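**Tarnley Grocers to Open Second Store in September**

TARNLEY — Porier Market will open its second store on Ruddock Street in September, adding 20 jobs and a full produce section to a part of town that has had no grocery store within walking distance.

The new store will carry fruit, vegetables, canned drinks, dairy and dry goods. Produce will be sold by the piece as well as by the pound, so that shoppers cooking for one can buy a single cucumber or avocado. 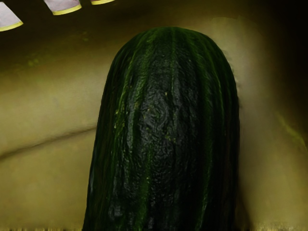 Porier Market signed a 10-year lease on the former Basov furniture building earlier this year. Work on the floors and loading dock is complete, and refrigeration will be installed over the summer. The store will have parking for 279 cars and a covered bike rack by the main entrance.

Online orders placed before 2 p.m. will be ready for pickup the same day. Home delivery will start later — the company expects to offer it by winter.

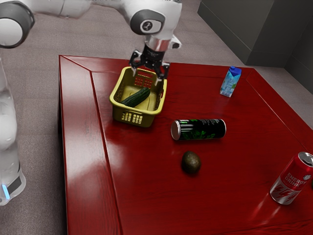

## Opening Day

Doors open at 8 a.m. The first 300 customers will receive a reusable shopping bag. Applications for cashier, stocking and bakery positions are being taken at the customer service desk of the existing Porier Market.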